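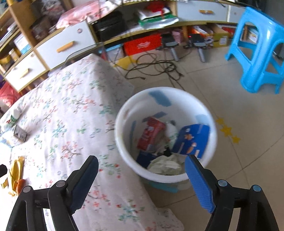
Wer soll für die Entsorgung dessen bezahlen, was in privaten Haushalten übrig bleibt? Diejenigen, die den Abfall verursachen, und zwar nach der Menge, die sie tatsächlich abgeben.

Veröffentlicht am 15. Juni 2023 | Redaktion Kommunales, Plikholm

Die Gebührenordnung der Gemeinde Plikholm stammt aus einer Zeit, in der die Müllabfuhr als reine Frage der Hygiene galt. Jeder Haushalt entrichtet denselben Grundbetrag, gleichgültig, ob die Tonne zur Abholung voll oder beinahe leer bereitsteht. Dieses Verfahren ist einfach zu verwalten und hat den kommunalen Haushalt über lange Zeit verlässlich gestützt. Gerecht ist es nach unserer Auffassung nicht mehr.

Im Ortsteil Gulell wurde im vergangenen Jahr erprobt, was eine Umstellung auf mengenbezogene Gebühren bewirken kann. Beteiligt waren 684 Haushalte, von denen 618 bis zum Abschluss des Versuchs im Oktober teilnahmen. Die Auswertung übernahm das Planungsbüro Nguyen-Tran. Der Bericht hält fest, dass die Menge des Restabfalls zurückging, während die Menge des getrennt erfassten Bioabfalls zunahm. Er verschweigt auch nicht, dass in den ersten Monaten häufiger Fremdstoffe in der Papiersammlung gefunden wurden.

Gegen die Umstellung werden im Wesentlichen zwei Einwände erhoben. Der erste betrifft Familien mit kleinen Kindern sowie Haushalte mit pflegebedürftigen Angehörigen. Windeln und Pflegematerial lassen sich nicht durch umsichtigen Einkauf vermeiden, und eine Gebühr, die dies ignoriert, bestraft eine Lebenslage. Der Einwand ist berechtigt. Er spricht für einen klar geregelten Nachlass, der mit einem einzigen Formular beantragt werden kann und für die Dauer von 2 Jahren gilt.

Der zweite Einwand lautet, höhere Kosten führten zu wilden Ablagerungen am Waldrand und auf Parkplätzen. Auszuschließen ist das nicht. Die Nachbargemeinde Omcombe, die bereits vor längerer Zeit umgestellt hat, begegnet dem Problem mit einer niedrigen Mindestmenge, die im Grundbetrag enthalten ist. Wer ohnehin einige Leerungen bezahlt hat, gewinnt wenig, wenn er seinen Beutel in der Landschaft zurücklässt. Hinzu kommen 4 zusätzliche Annahmetermine im Jahr für sperrige Gegenstände, die nach Auskunft der dortigen Verwaltung gut genutzt werden.

Zu wenig Beachtung findet bislang die Lage der Mieterinnen und Mieter in größeren Wohnanlagen. Wo sich viele Parteien einen Sammelbehälter teilen, bleibt der Anreiz zur Vermeidung schwach, solange die Kosten nach Wohnfläche umgelegt werden. Die Verwaltung sollte daher gemeinsam mit den Eigentümern prüfen, an welchen Standorten sich verschließbare Einwurfschleusen einrichten lassen. Die Anschaffung ist nicht billig. Sie darf den Mietparteien nicht über die Nebenkosten in voller Höhe auferlegt werden.

Der Gemeinderat wird über den Entwurf der neuen Satzung nach der Sommerpause beraten. Wir halten es für geboten, dass der Bericht aus Gulell zuvor vollständig veröffentlicht wird, einschließlich der Angaben zu den Haushalten, die vorzeitig ausgeschieden sind.

Weitere Beiträge
Grünschnitt in Plikholm: Annahmezeiten und offene Fragen
Omcombe erneuert seinen Wertstoffhof
Was die Grundsteuer mit der Straßenreinigung zu tun hat
Leserbriefe zur Altglassammlung in Gulell

Diese Website verwendet Cookies. Mit der weiteren Nutzung stimmen Sie der Verwendung zu. Einstellungen ändern | Akzeptieren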